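Orwood Evening School
Household Bookkeeping for Beginners
Notes for Session 3: The Cash Envelope and the Running Balance
Prepared by Areti Zacharopoulos, November 2025

Welcome back, everybody, and thank you for bringing your receipts (even the crumpled ones, even the one that went through the wash!). Last time we sorted spending into groups, and I know that felt slow, but tonight you'll see why I kept you at it so long. We are going to start a running balance, and once you have one you will wonder how you ever got to the end of the month without it.

What a running balance is

A running balance is the amount you have left after each thing you write down. You start with an opening figure, you take away what goes out, you add what comes in, and you write the new figure on the same line. My mother kept hers in pencil on the back of the calendar, and I still think pencil is best for the first few weeks while you're getting your hand in.

Let's work through the Drulow household, our old friends from the first session. They open the month with $2,808 in checking. Rent goes out first:

Opening balance: 2,808
Rent: 1,101 out
Balance: 1,707
Gas for the car: 40 out
Balance: 1,667

Please do each line as it happens. Saving them all up for one long evening at the kitchen table is how the small ones get lost, and the small ones are exactly what we're after. Pantelis Tzavaras, who taught this course before me, used to keep a little notebook in his coat and write in it standing up at the register, and he held up a good many lines that way, but his book always came out right.

Envelopes

Some of you asked about paying for groceries in cash. I'm all for it if it suits you. Decide on the amount, take it out, put it in an envelope, and write one line in your book: "to grocery envelope." From then on the envelope has its own small running balance, which you can keep on the outside of it. The mistake I see most often is writing the money down twice, once when it goes into the envelope and again at the store. Moving money to an envelope is a transfer. It only becomes spending when you hand it over, so keep the store receipts with the envelope and leave them out of the checking page.

If you have something left in there at the end of the month, leave it in and start the new page with it, or put it back in the bank and write that down too. Either is fine. Just pick one way and stick with it through December, when there will be so many extra little purchases that you'll be glad of a habit.

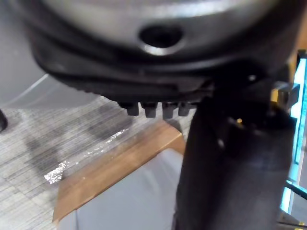
What should I do if my balance doesn't match the bank's?

Start by looking for payments the bank hasn't processed yet, such as a check your sister hasn't cashed. Then look for a line you wrote down twice or left out. If the difference divides evenly by nine, check for two digits you may have switched, like 54 for 45.

For next time

Keep your running balance going every day until we meet, and bring the book with you. Read the pages on yearly bills in the Virkley workbook, and make a list of any you pay only once or twice a year, such as car registration or insurance. Don't worry about the amounts yet if you can't find them. Sombat Noiphan has spare workbooks at the front desk for anyone who joined us late.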